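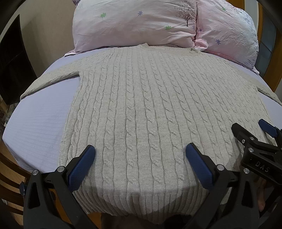 Prolach 1011 Wool and Knitwear Wash

Concentrated liquid detergent for wool, cashmere, alpaca and blends. Neutral pH. Contains no enzymes, bleach or optical brighteners. Supplied by Rutelham.

Contents: 1000 ml
Item no.: 845
Scent: none
Water temperature: cool to lukewarm

Hand washing
Add 2 capfuls to a full basin and mix before the garment goes in. Soak, press gently, rinse once in water of the same temperature. Do not wring. Heavy knits hold a lot of water -- support the full weight with both hands when lifting.

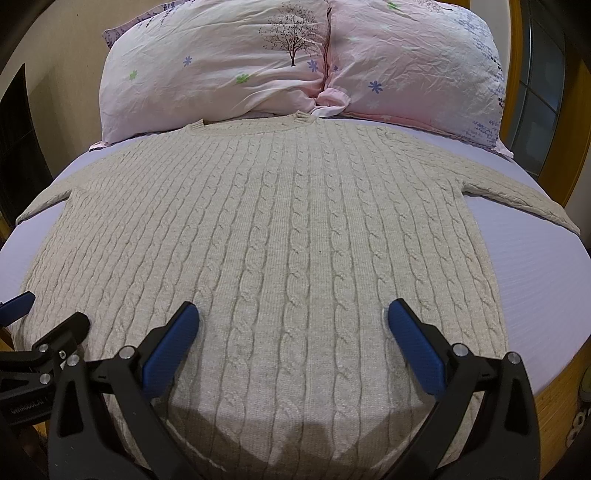
Roll in a towel to remove excess water, then dry flat away from direct heat. Pull cuffs and hem to size while damp.

Machine washing
Use the wool cycle only, lowest spin. Turn the garment inside out. Do not add fabric softener.

Storage
Keep the cap closed. The liquid thickens below freezing and recovers at room temperature -- shake before use.

Also available: Prolach refill pouch, Lobo drying rack, Drelero sweater comb.

Product questions: Leilani Ambrose, Rutelham customer desk
Page updated 7 August 2018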